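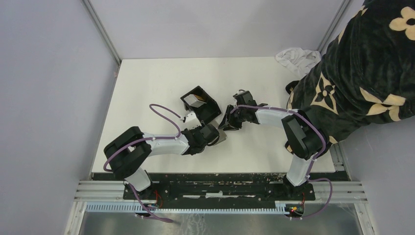
Two arms, a white table and an open black box.

Write the changelog by hand

5 August 2023

I maintain a small scheduling service at Mullton, and a fair part of my week goes on other people's release notes. We depend on 22 packages directly, and when one of them puts out a new version somebody on the team has to decide whether we take it. For most of this year that somebody has been me. I have come to hold a firm view, which is that a changelog should be written by a person, in sentences, for the people who will have to upgrade. A list of commit titles pasted under a version number is not a changelog, and projects should stop calling it one.

I know why the pasted list is popular. It costs nothing. You tag a release, the build script collects the commit titles since the last tag, and out comes a page with a heading and bullets. It looks complete, and in one sense it is. Every change is there. The trouble is that the reader has to do the work of finding out which of them matter, and the reader is the person least able to do it.

Take the Pladbridge client, which we use to send invoices. Version 5 came with a list of 200 lines. I read all of them. A good many were version bumps to test tools. There were several that said "fix lint". One line, well past the middle, said "tidy up timeout handling". What it meant was that the default timeout had gone from unlimited to three seconds. Our month-end run calls an endpoint that takes longer than that, and so the November run failed on the first batch and kept failing on the retry.

The change itself was a good one. An unlimited timeout is a poor default and I would have voted to remove it. The title was honest too, from the point of view of the developer who wrote it. She had opened a messy file and tidied it. But a commit title is written for a colleague who is going to look at the code in the next hour or so. It sits beside the diff. Take the diff away and put the title in front of a stranger months later, and it tells them almost nothing.

The argument I hear most often against writing notes by hand is about time. Braulio Espinoza, who looks after the Lolside parser, put it to me quite sharply in an email. He has a job and two open source projects, he said, and if he has to choose between fixing a bug and writing prose about having fixed it, he will fix the bug. I have sympathy with that. I use his parser and pay nothing for it, and he owes me neither the bug fix nor the prose.

All the same, I think he has the cost wrong. He makes a release every couple of months. A useful note for one of those releases would be a couple of paragraphs, and he already knows what should go in them, having made the changes. It might take him twenty minutes. Every team that uses the parser then spends less time on the upgrade, and some of them don't file the issue asking why their dates have moved by a day. He answers those issues now, one after another, in well-written paragraphs. The prose is getting written anyway. It is just in the wrong place, and later than it needed to be.
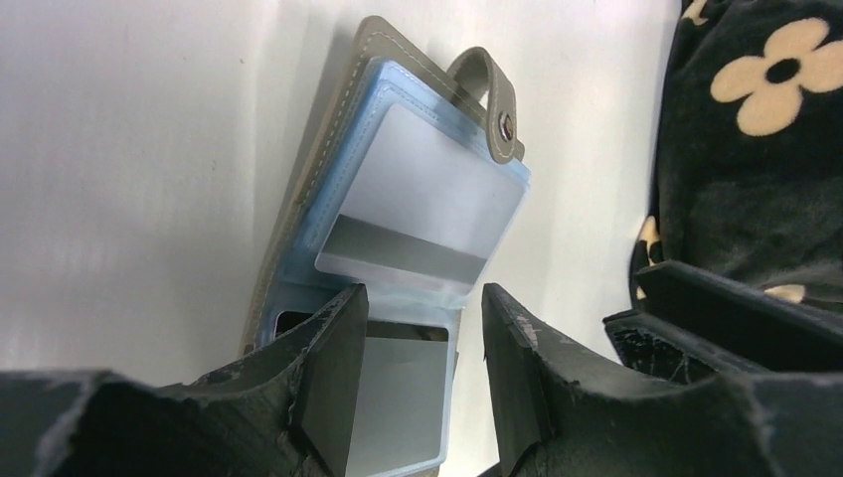
There is a stricter version of the generated changelog, where each commit title has to begin with a label such as "fix" or "feat" and the tool sorts them under headings. I used this on a project for a couple of years and I defended it at the time. It does help a little. You can skip the section called "chores". But the label records what the author thought they were doing, and the interesting cases are the ones where that differs from what the user will notice. The Pladbridge timeout would have been labelled a refactor. Under the rules of the scheme it would then have been left out of the published notes altogether, and I would have had even less chance of finding it.

Version numbers don't save us either. The idea that a major number warns of breaking changes is sound, and I would not want to lose it. It gives you one bit of information, though. It says that something, somewhere, might break. After that you need words. And plenty of breakage arrives in patch releases, because whether a change breaks anything depends on what people were relying on, and maintainers can't see that from where they sit. I once shipped a patch that corrected the spelling of a log message. Another team had an alert that searched for the misspelling.

What should a note contain, then? I would put the things a reader has to act on at the top, each with the old behaviour and the new behaviour and the setting that restores the old one, if there is such a setting. After that, things that have been added. After that, bugs fixed, described by their symptom. "Exports no longer drop the final row when the file ends without a newline" is a proper entry. I can tell whether I have ever seen that. "Fix off-by-one in writer" may be the same fix and I can't tell anything from it. Internal changes can go at the end in a sentence, or be left out.

Symptoms are the part people find hard. By the time you have fixed a bug you think of it as a line in a file, and you have half forgotten what the person who reported it was complaining about. It helps to go back to the report and borrow their words. Annatjie Khumalo, who edits our release notes at Mullton, does this as a matter of routine, and the entries she writes get found by people searching for the problem. The ones I used to write, full of class names, did not.
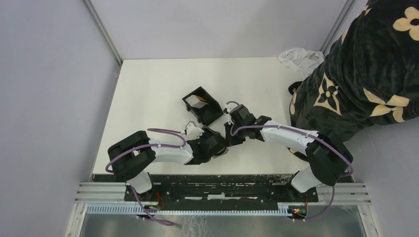 A good changelog also lets you follow one thing from start to finish. If a setting was introduced in one release, renamed in another and dropped in a third, I want to be able to trace it by searching for its name and reading three entries. With most generated logs you can't, as the name appears in one title and not in the others. I think of cables. The purple one on the left-hand robot arm loops over the black shoulder housing and then runs along the white link, held on by small white clips, and you can follow it by eye without touching anything. Clipping a cable takes somebody a bit of trouble, and the benefit goes to whoever has to look at it next. Writing "maxWait, previously called waitLimit" in an entry is the same kind of trouble, and it takes less time.

I should deal with the objection that tools will soon write these notes for us, or do already. Zinhle Hlongwane on our platform team tried one on the last few releases of our own service. It read the diffs and produced tidy paragraphs, with far better grammar than mine. Two of the entries were as good as anything we would have written. One stated with great confidence that a change improved performance, when it had been made to satisfy a contract and if anything slowed things down a little. Nothing in the diff would have told it so. The reason for a change often lives in a meeting or a phone call, and the reason is what I most want to read when I am deciding whether to upgrade. I'd be happy with a tool that made the first draft, so long as someone who was there then read it and put their name to it. My worry is that the draft will be published as it stands, and we will have the pasted list again in longer sentences.

There is a fair point to be made about private code. If a library has one consumer, and the consumer sits across the desk, then a formal note is a waste. Tell them. I would draw the line lower than most people do, however. Napaporn Kamolrat runs an internal billing module that began with one consumer and now has five, and the habit of just telling people stopped working somewhere in between. She started keeping notes after a team she had never met raised a complaint about a change she had announced to everybody she knew of. Starting from the first release would have been easier, as she had to go back through two years of history to write down what was already in use.

What I would ask of companies is slightly different from what I would ask of a volunteer like Braulio. If I am paying for a product, I think the notes are part of the product. Mofokeng, whose queue we license, publishes a page for each release that says "various fixes and improvements" and gives an address to write to. I wrote to it. I got a polite reply with a link to the page. We have stayed on the old version of that queue for longer than is wise, and when our security people ask me why, I have to say that I don't know what is in the new one. I can't be the only customer giving that answer, and it must cost the firm something in support for old versions.

The practical side is not difficult. Keep a file in the repository. Ask for an entry in the same pull request as the change, while the reason is still fresh, and let the reviewer comment on the wording as they would on the code. Yolandi Mokgethi set this up for us with a check that fails if the file hasn't been touched, plus a label to skip it for changes that users can't see. People grumbled for the first month. Some used the skip label too freely, and a few still do. At release time Annatjie goes through what has collected, merges the entries that belong together and moves anything that needs action to the top. On the last release that took her less than an hour.

As for the Pladbridge client, I set the timeout by hand to something longer and opened an issue asking them to mention the new default in the notes for version 5. It was closed with a link to the commit. I have reopened it and attached a suggested paragraph, which they are welcome to use as it is.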